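助成事業 中間報告(2021-11-18)
ミローラ町史料室 古文書整理事業
ジャーネント財団 御中

8月以降の進捗をご報告します。オスーラウォーン家旧蔵の書簡2,000通のうち、目録に採ったのは63パーセント。計画では65パーセントでしたので、差の2ポイントは当主の筆跡に献上したとお考えください。この方は急ぐほど字が小さくなり、しかも生涯急いでおられました。
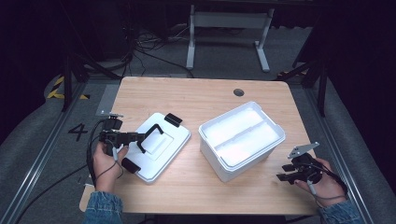 保存箱と蓋(作業机にて)

翻刻は100通まで終えました。内容の大半は隣家の羊に対する苦情です。歴史的価値についてはフィヌーラ・ニー・ヴリアン氏に意見を求め、「羊の側の史料がないのが惜しい」との回答を得ています。

目録ソフトのテモウは、日付のない書簡をすべて1900年1月1日付にしてくれます。おかげで当主は元日に異様な量の手紙を書いたことになっており、現在手作業で直しています。
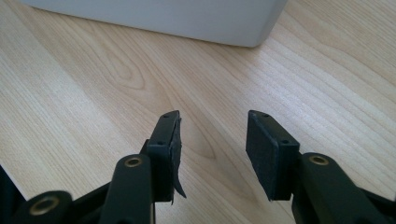
予算は費目間の流用なく執行中です。ただし暖房費は申請時の見積もりが楽観的でした。冬の間は閲覧室の開室を午後のみとし、午前は目録作業に充てます。

次期は残りの目録採りを優先し、翻刻は羊以外の話題を含むものから着手する予定です。該当する書簡が見つかり次第、ご連絡いたします。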